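Diary of the Estholm Toy Library
Entry for 12/4/20

The morning was given over to returns. The crates received from Landry were opened at nine and their contents entered in the loans book, beginning at number 1471. The crates from Zaltmont had not arrived by noon and are carried forward to tomorrow's entry.

The Landry crates were in fair order. The lids had been taped down as requested in February, and the lists inside agreed with the contents in all but one case. A wooden train, loan 774, was listed as complete but came back without its rear carriage. A letter has been sent to the borrower, and the train has been placed on the lower shelf until a reply is received. It is not to be lent in the meantime. The two jigsaws in the same crate were made up on the floor of the front room, found to be whole, and boxed again.

Washing was carried out before lunch. Plastic pieces were cleaned in warm soapy water and set out on towels by the window. Painted pieces were wiped with a damp cloth only. The practice of soaking painted pieces has now ceased, following the damage to the farm set in February, and the notice above the sink has been changed accordingly. The old notice has been thrown away.

In the afternoon attention was turned to the small pieces. These have been a matter of concern for a considerable time. Sets are returned with odd pieces belonging to other sets, and the odd pieces have tended to collect in drawers, on the window sill and in the pockets of aprons. It was decided that all loose pieces should be brought to a clear white table, looked at a few at a time, and put into a bin from which they may later be matched to their sets. The bin is to be emptied at the end of each month and may not be used for paper or packing.

The Janix building set, loan 510, was given up as beyond repair. Its sound pieces have been kept as spares and the box has been flattened for recycling. The cost of a new set was considered, but no order was placed. The doll's house was also examined. One hinge is loose and will require a shorter screw than those in the tin.

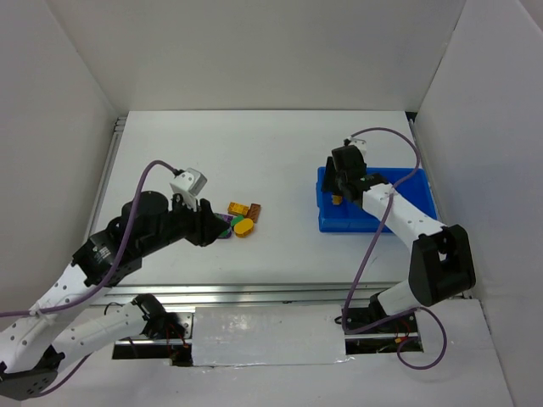 Where should a small toy piece be put if its set is not known?

It should be placed in the bin for loose pieces and left there until the monthly matching, when it will be compared with the lists of incomplete sets.

The above wording has been copied onto a card for the counter, as the same point has been raised by several families. A second card, on the return of batteries, remains to be written. It was agreed that the lettering should be larger than on the present cards, which are hard to read from the door.

The shelves were dusted at four and the puzzles returned to their usual order. Shelf 81 has a split along the front and should carry soft toys only until it has been mended. The rug was taken outside and beaten.

Closed at five. Carried forward: the Zaltmont crates, the screw for the doll's house, the card on batteries, and the reply concerning the train.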